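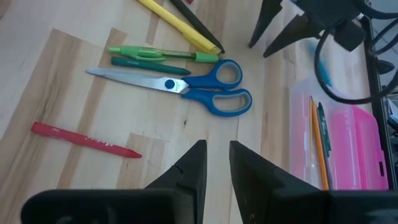 I told my wife the pencil case project would take a weekend. I said this in September, and I'd like it on record that I didn't specify which weekend.

The job I gave myself sounds like a punishment for a second grader. Two arms, one pencil case, a table of stuff that belongs in it. Pick up each thing, put it away, close the lid. I chose it because my first idea was folding shirts and I'd read enough forum threads by grown adults weeping over shirts. Pens are rigid. Pens are basically sticks. How bad could sticks be?

Sticks roll. A round pen on a hard table will take the lightest touch from a fingertip as permission to leave. I spent most of one evening at the Nuston workshop chasing a single marker by remote, like a cat with two broken paws, until I gave up and started approaching everything from straight above at a crawl. That helped. It also made each grasp slow enough that I could go get coffee, and I did.

Then there's the scissors. I'd been treating them as a thick pen, and they are a thick pen right up until you grab them by one handle and they open in midair. Going for the blades near the pivot is better, except the blades are flat and thin, and my fingers closed on them with all the confidence of oven mitts. 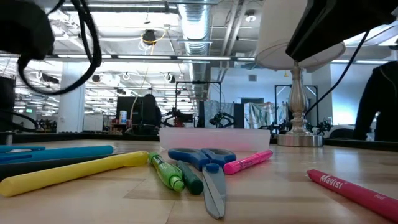 Lamduan Boonyarit wrote in after my last post to say I was solving the wrong end of the problem. Her view is that you should leave the gripper alone, put a thin strip of rubber on the fingertips, and quit fiddling with the approach angle until you've tried it. She added that she'd wasted two months on angles herself and would like them back.

Fine. I bought rubber. It came on a roll long enough to resole every shoe in Clendale, and I used maybe an inch. The scissors now come up off the table on most tries, and I am being very gracious about it.

The lid is where I'm stuck. It has to be held steady by one arm while the other swings it over,
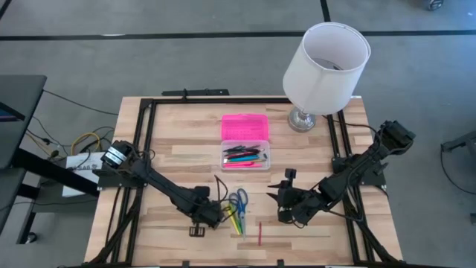 and the two arms don't yet agree on where the middle of the table is. Each one is sure. They're off from each other by just enough that the case scoots away sideways when they both commit. I've redone the calibration so many times that I know the sequence by heart, and I could probably do it at parties if I were invited to any.

So far I've logged 405 attempts, in a spreadsheet with a notes column that gets shorter and ruder as you scroll down. I'm planning one more calibration pass, with a proper printed target in place of the one I drew with a ruler. If that doesn't fix it, I'm going to clamp the case to the table and call it a design decision.

Comments are open. Please don't suggest shirts.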